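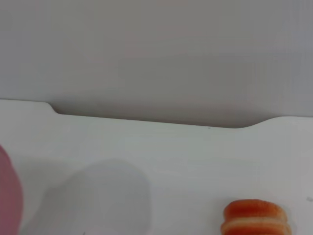 **Ticket:** Demo cell stops with "no grasp candidate" on orange toy
**Site:** Drernside, ground floor, table 2
**Event:** Open day, Thursday
**Priority:** High
**Status:** Closed, one follow-up item open
**Software:** Galang picker, policy trained on 2,878 recorded picks

## Reported problem

Table 2 is set up for the visitor demo. A visitor puts a toy food item on the white table, the arm picks it up and drops it in the tray at the side. The table worked in the Cesby lab before the move. After the move to Drernside it picks most items but stops on the orange burger-shaped one when it is placed toward the front of the table. Console shows:

```
detect: 1 candidate, score below threshold
plan: no grasp candidate
state: HOLD
```

The arm stays in HOLD until someone presses Resume on the pendant. With visitors waiting, this needs to be fixed or worked around before doors open.

Table 1 (sorting blocks, same arm, older software) is not affected.

## Log

**Entry 1.** Confirmed on site. Put the orange toy at the front right of the table and got HOLD on the first try. Moved it toward the middle and it picked normally. Pink item picks from everywhere I tried, including the left edge.

**Entry 2.** Checked the simple things first. Wrist camera cable seated at both ends, strain relief not pulling. Lens wiped. Gripper opens and closes fully from the pendant. Emergency stop circuit OK. No change.

**Entry 3.** Checked the camera mount for movement in transport. Both screws tight, paint marks on the bracket still lined up. Ran the calibration check anyway, result within tolerance. Left the calibration as it was.

**Entry 4.** Ran the standard test: 60 picks, orange toy only, placed from the position sheet. All of the holds were in the front two rows of the sheet. The arm never closed on empty air and never dropped the toy -- when it decides to pick, it picks well. So the grasp side is fine and the problem is in detection.

**Entry 5.** Looked at saved wrist views from the hold positions. Two things are different from Cesby:

- The toy is only partly in view at the bottom. The search pose was raised and tilted back at Drernside to clear the visitor barrier, so the camera now takes in a lot of the wall behind the table and loses the front strip.
- The arm throws a soft gray shadow on the table. At Cesby the lights are to the side. At Drernside they are overhead and can't be moved.

The detector was trained with whole items in view. A burger with its lower layer missing gets a low score.

**Entry 6.** Someone on the demo team asked whether the shadow alone could be the cause. Tested by blocking the nearest ceiling light with a sheet of cardboard on a pole. Shadow got weaker, score did not move by any useful amount. The shadow is not helping but it is not what triggers HOLD. Cardboard removed.

**Entry 7.** Also asked: does the curved cutout at the back of the tabletop matter? The software finds the table plane from the stored calibration and does not use the edge. No effect. There was a request to cover it with white tape for looks. Please don't, the cable loop for the side tray needs that gap free when the table is pulled out.

**Entry 8.** Tried lowering the detection threshold. The orange toy was found in the front rows, but so were a sleeve and the corner of a visitor leaflet. The arm started moving toward the leaflet at demo speed before I paused it. Threshold put back to its original value. This setting must not be used as a workaround with the public at the table.

**Entry 9.** Moved the barrier instead. It had been set closer to the table than the Drernside floor plan calls for. With the barrier at the marked line, the original Cesby search pose clears it. Checked clearance by hand at slow speed, elbow and wrist, full sweep left to right. No contact.

**Entry 10.** Restored the Cesby search pose from backup (`search_pose_cesby.yaml`). Whole table surface now in view from the search position, front rows included.

**Entry 11.** Repeated the 60 picks on the same sheet. No holds. Speed override was at 100 for this run, so set it back to 85 as agreed for open days and ran the front two rows again. No holds.

**Entry 12.** One leftover: on the first start after loading the pose, the arm went to the old position once and then corrected. Cause is the cached pose in the session file. Cleared it and restarted three times, came up in the right position each time.

## Cause

Search pose changed during setup to clear a barrier that was in the wrong place. The new pose cut off the front of the table, so items there were only partly visible and scored too low.

## Fix

1. Barrier moved to the marked line.
2. Original search pose restored.
3. Session cache cleared.
4. Speed override set to 85.

## Notes for the demo team

- If HOLD comes up, ask the visitor to step back, move the item to the middle of the table, press Resume. Do not reach in while the arm is moving.
- One item on the table at a time works best with small children. Several items are fine for the picker, but hands come in early.
- Wipe the tabletop between groups. Specks and scuffs don't affect detection, but they show badly on the visitor screen.
- Do not edit poses on the pendant. If the arm has to clear something, move the something, or call.

## Update after the event

Table 2 ran through the open day. Two holds reported, both with the orange toy placed half over the front edge by a visitor. Cleared with Resume after moving the toy. No restart needed.

## Open item

Table 2 goes to Grandale next, in January. Grandale uses a fixed rail in place of the movable barrier, and I don't have its height. Need that measurement before the table ships. If the rail is too high for the current pose, the options are a table riser or new recordings with partial views. Riser is quicker. Assigned to site prep, linked to the Grandale shipping ticket.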